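Talach Robotics Club
Minutes, March 2018

Present: Pierina Costa (chair), Lajos Virág, Orysia Pavliuk, Eilif Amundsen
Absent: Anikó Sárközi

Minutes of the last meeting were approved with one correction. The gripper pads were ordered by Eilif, not Lajos.

Table clearing project. Lajos reported that 18 new demonstrations were recorded with the hand-held gripper. The task is to pick up the trash and leave everything else on the table. Tissues and wrappers are going well. Clear plastic is still the hardest item, and 3 of the new runs will have to be done again. Orysia asked whether small cardboard boxes count as trash. Agreed that they do if they are in the middle of the table, and that items along the wall stay where they are. 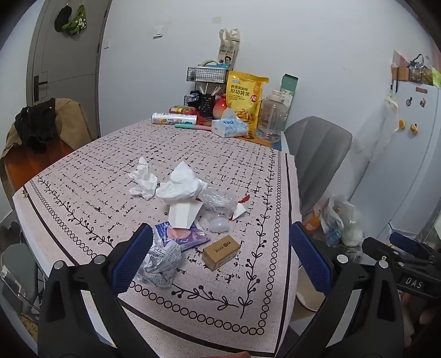 Eilif wants the trash put in a different arrangement before each run. Pierina agreed and asked that whoever is recording write the arrangement in the log. The goal is still 1000 demonstrations before the Tamayo student competition in November. Lajos thinks this is too many for the people we have. Left open until Anikó is back.

Training. The first model drops thin paper. Orysia will retrain with the new runs and slow down the closing speed.

Budget. Spare screws and a second set of finger pads, $13 from Gustex. Approved.

Competition form. Pierina has the form and needs everyone's grade and shirt size.

Actions
Lajos: redo the bad runs
Orysia: retrain, report next meeting
Eilif: log sheet
Pierina: competition form, pad order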